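# Dobrar calças a quatro pinças? Bastam duas: Provine abre aluguer do seu kit de dois braços

Quem já tentou pôr um robô a dobrar roupa sabe que a parte divertida demora imenso a chegar. Antes disso há parafusos, suportes, cabos que não chegam ao outro lado da mesa e uma tarde inteira perdida com a calibração das câmaras. É por isso que a notícia desta semana nos deixou tão contentes: a Provine passou a alugar, já montado e calibrado, o kit de dois braços que até agora só vendia a laboratórios, e a primeira leva de unidades fica disponível em agosto.

O serviço chama-se Provine Bancada e funciona por períodos de 4 semanas, renováveis. A empresa entrega os dois braços, as pinças, as câmaras de punho, o computador de controlo e o software de teleoperação. Do lado do cliente fica a mesa (a Provine manda as medidas mínimas com a confirmação da reserva) e uma tomada decente. A montagem é feita por um técnico e está incluída no preço, tal como a recolha no fim.

Passámos uma manhã na oficina de Hedton, onde a equipa prepara as unidades antes de as enviar, e saímos de lá com vontade de levar uma para casa. O exercício do dia era roupa, que continua a ser um dos testes mais ingratos para qualquer manipulador. Uma caixa de cartão tem arestas, tem um peso previsível e fica onde a deixamos. Umas calças, não! O tecido cede, dobra-se sobre si próprio, esconde uma perna debaixo da outra, e cada vez que se larga uma ponta o problema muda de forma. Ver dois braços a entenderem-se com uma peça destas tem qualquer coisa de hipnótico.

O modo de trabalho é simples de explicar e bastante mais difícil de dominar. O operador conduz os dois braços à distância, com um par de comandos, e o sistema grava cada tentativa: movimentos, abertura das pinças, vídeo. Juntam-se algumas dezenas de demonstrações e treina-se a partir daí um modelo que tenta repetir a tarefa sozinho. A documentação do kit sugere 60 demonstrações para uma primeira experiência com uma peça única e 100 para quem quer variar a posição inicial da roupa. São números de partida, claro, e o manual diz isso mesmo logo no primeiro capítulo. 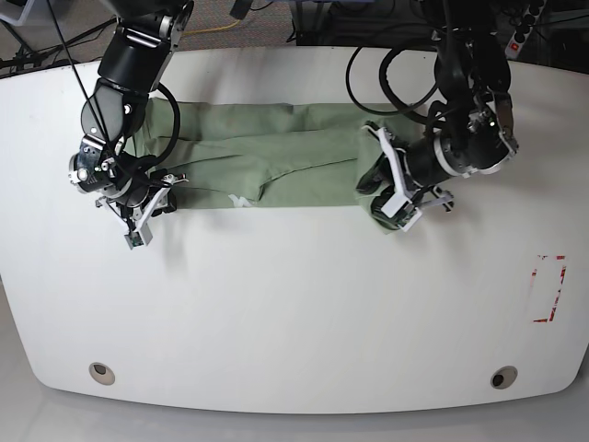 *Os dois braços sobre umas calças verde-sálvia, uma pinça em cada ponta da peça.*

O pormenor de que mais gostámos foram os dedos das pinças. São peças brancas de plástico, vazadas, de recorte anguloso, e trocam-se com dois parafusos. Parece coisa pouca, mas quem trabalha com tecido vai agradecer: uns dedos mais finos entram melhor por baixo de uma bainha, uns mais largos seguram melhor uma cintura, e poder experimentar os dois feitios na mesma manhã poupa muita frustração. A Provine disponibiliza os ficheiros para impressão 3D a todos os clientes do aluguer, incluindo os que só ficam com a unidade durante um período. Quem quiser desenhar os seus próprios dedos pode partir desses ficheiros e instalá-los sem perder a assistência.

A pega também nos surpreendeu pela positiva. Os comandos devolvem uma resistência ligeira quando a pinça fecha, o suficiente para se perceber que há ali alguma coisa entre os dedos. Nos primeiros minutos tudo o que fizemos foi amarrotar (com grande empenho, diga-se). Ao fim de uma hora já conseguíamos esticar uma peça, juntar as pernas e fazer a primeira dobra sem a arrastar pela mesa fora. A segunda dobra é outra conversa.

O software merece igualmente uma palavra. Cada gravação aparece numa lista com miniatura e duração, e apagar uma tentativa falhada faz-se com um pedal, sem largar os comandos. É daquelas decisões que só toma quem passou horas a recolher dados e ficou farto de se levantar da cadeira! As gravações podem ser exportadas num formato aberto, pelo que ninguém fica preso às ferramentas de treino da casa.

Há arestas por limar. A arrumação dos cabos continua a ser o ponto fraco: fazem laços generosos junto dos punhos e convém verificar, antes de cada sessão, que têm folga para acompanhar o movimento até ao fim. A Provine diz que está a preparar uma calha flexível para resolver a questão, mas ainda não se compromete com datas. A interface, por agora, só existe em inglês. E o arranque do sistema é lento, com uma verificação das juntas que não se pode saltar e que dá perfeitamente para ir buscar um café.

A Provine não é a única a apostar neste modelo. A Tennant tem um aluguer semelhante para braços industriais, pensado sobretudo para linhas de embalagem, com contratos mais longos e máquinas bem mais pesadas. A oferta da Bancada fica noutro patamar e parece-nos feita à medida de escolas técnicas, pequenos grupos de investigação e ateliês que queiram perceber o que isto pode fazer por eles antes de comprar. Em Cumley, um atelier de arranjos de costura já reservou uma unidade para estudar a triagem e dobra das peças prontas a entregar, um trabalho repetitivo que hoje se faz todo ao balcão.

Para quem nunca mexeu em nada disto, o aluguer inclui duas sessões de formação à distância. A primeira trata da segurança, do botão de paragem e dos limites de movimento. A segunda é dedicada à recolha de dados, com uma lista muito prática de erros frequentes: mudar a iluminação a meio de uma série, começar sempre com a peça exatamente na mesma posição, hesitar demasiado com a pinça no ar. Assistimos a parte dessa segunda sessão e aprendemos mais do que esperávamos, sobretudo quanto ao ritmo. Gestos lentos mas contínuos dão gravações muito mais úteis do que gestos rápidos com pausas pelo meio.

Ficou por experimentar o modo autónomo com roupa de malha, que a equipa de Hedton considera bastante mais difícil do que a sarja ou a ganga. Também não testámos toalhas, o clássico destas demonstrações, e confessamos que já pedimos para voltar só por causa disso.

As reservas para a primeira leva fazem-se através do formulário no site da Provine. Quem já tem um kit comprado pode pedir apenas a montagem e a calibração, cobradas à parte, e recebe a nova versão do software sem custos. As unidades de aluguer saem todas de Hedton, e o prazo de entrega é confirmado por correio eletrónico depois de aprovada a reserva.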